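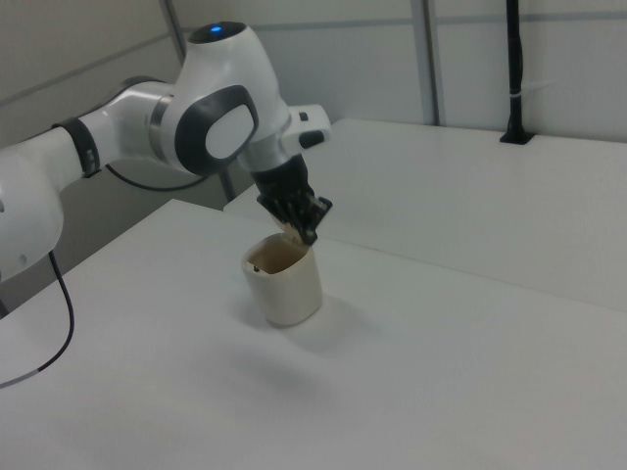 *Reading time: 3 min*

# Teaching by hand, teaching from the next room

Speaker notes, Otstead workshop, 27th July. Slide numbers match the short deck.

**Slide 1. Opening**

Leave the photograph up while people sit down. Two-finger gripper, one cup, white table. Say what the talk covers: how we record a person showing the arm a task, and what differs between the two ways of doing it. Training the policy is the second talk and I will not take questions on it here.

**Slide 2. The task**

Pick up a cup by the rim and set it down on a mark. Fingers come in from above and close on the wall of the cup. Point at the gripper: it is tilted slightly, and people tend to copy that tilt once they have seen it done.

Define "demonstration" now. One demonstration = one recording, from the start pose to the arm back at the start pose. Failed grasps stay in the set with a fail label.

**Slide 3. By hand**

- Operator holds the wrist and moves the arm through the task. Joint positions are logged throughout.
- Good feel for contact. Operators slow down near the rim without being told to.
- Hands and sleeves get into the camera view. At Madthorpe we replayed each path with nobody touching the arm and recorded the video on the replay.
- Replay doubles the time per recording. Mention it before somebody asks.

**Slide 4. By remote control**

- Operator uses the Zanavitz controller and watches two camera feeds.
- Video is clean first time, no replay.
- Depth is hard to judge. Most failed grasps were too high, with the fingers closing over the rim.
- The Gavalas logger stamps the command and the measured position separately. Keep both. We threw one away in the first set and had to record it again.

**Slide 5. Counts**

Full set: 1805 demonstrations. Of these, 189 carry a fail label. A further 121 were dropped before labelling, all for gaps in the log, and are not in the total. Read the numbers out slowly; the table is small.

**Slide 6. What we changed**

Start pose is now checked by the software. Cup position is moved after every 3 recordings, using a printed grid. Operators swap at the end of each grid sheet.

(If short of time, skip to slide 7.)

**Slide 7. Open points**

Mixing both kinds of recording in one set: speeds do not match, and we have no agreed way to rescale them. Ask whether anyone has tried it on a longer task. Then questions. Repeat each one into the microphone before answering.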